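Chapter 6

Looking After the Wrist

Before you start this chapter you should have read Chapter 5 (Power, Air and Who Turned It Off) and be able to find the isolator without asking. You will need a torch, a soft cloth, the cell logbook and a pen that works. Please check the pen.

6.1 Where we have got to

The first five chapters treated the robot as something that arrives on a pallet, is bolted down, and does what the installer promised. We now come to the much longer part of its life, when the installer has gone home and the coffee machine gets more care than the arm does.

The cell we shall follow for the rest of Part Two is the packing cell at Platirness, where a Plindutar arm picks trays of small fittings off an infeed and sets them down for labelling. It is an ordinary cell. It was chosen because it has been going long enough to have habits, and because the people who run it were willing to let us read the logbook, including the pages most sites would have glued together.

The arm carries a two-finger gripper made by Zaltico, with a small camera mounted at the wrist. Air comes in from behind, the cables run down the outside of the forearm in a sleeve, and everything that matters to this chapter sits within a hand's width of the last joint. It is also the part of the machine that hits things.

6.2 Why the wrist goes first

Ask a newcomer which part of a robot wears out and you will usually be told the motors. Motors are large and they hum, so they attract suspicion. In the Platirness logbook for one year there are 774 entries of all kinds. Of these, 152 concern the gripper, its cables or its camera. The motors have 10, and several of those turn out on closer reading to be complaints about the noise.

The wrist goes first for dull reasons. It moves the furthest, stops the hardest, and is the only part of the arm that is asked to touch anything. Its cables bend on every cycle. Its screws are small, and small screws are tightened by feel, and feel varies a good deal between a Monday shift and a Friday one. Dust settles on the camera too, where it has a way of being reported as a software fault.

A word on that last point. A speck on a lens and a speck on a wall look much alike in a single picture. The usual test is to move the wrist and look again: dirt on the lens stays put in the view, while a mark on the wall goes wherever the wall goes. This takes less than a minute. The record at Platirness for not doing it is two shifts and a replacement camera, which showed the same speck, as the speck was on the guard.

6.3 The inspection position

Every cell should have a taught position for looking at the wrist. The arm goes there on command, slowly, and stops with the gripper at chest height and clear of the fixtures. At Platirness the position is called Fu, for reasons the logbook doesn't record, and it is stored in the first slot of the program so that it can be found by someone in a hurry.

A good inspection position has a few things in common with a good parking space. You can walk round it, nothing overhangs it, and you can leave without hitting the neighbour. Teach it at low speed, then run to it from several different starting points. A position that is perfectly safe when approached from the infeed may be reached from the other side by way of the label printer.

6.4 What the wrist camera gives you

The wrist camera is there to help the robot find trays, but it is useful to the maintainer as well. It sees the gripper from closer than you would care to put your face. What it gives you is seldom handsome, and the first skill is learning how much of it to believe.
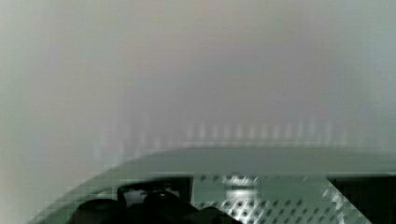
Both views are soft, with glare on the perforated metal.

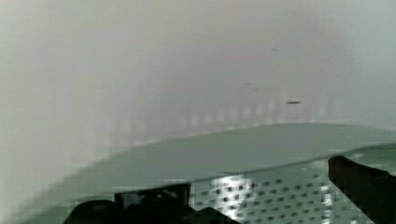

Begin with whatever is near and has a strong outline, and compare it with a view saved when the gripper was known to be good. Leave faint, pale, far-off shapes alone until the near ones have been settled. Reflections are a great source of false alarms, and a patch of glare can hide a row of holes, a hairline crack or a loose screw with equal ease. If a bright patch is lying over the part you wanted to see, turn the wrist a few degrees and take another view. Do not try to reason out what is under it.

Keep the saved views with the logbook and write the tool number on each. The site had 200 of them at one time, all called "gripper".

The camera does not replace the torch and cloth. It can't feel play in a finger or notice that a hose has gone stiff. Use it first, with the guard shut, to decide where to look. Then isolate the cell as described in Chapter 5, hang your own lock on the isolator, and go in and look properly.

6.5 The weekly check

We take the work in the order you meet it as you walk up to the arm, starting with the cable sleeve. With the cell isolated and the air let down, run a hand along the sleeve from the elbow to the wrist.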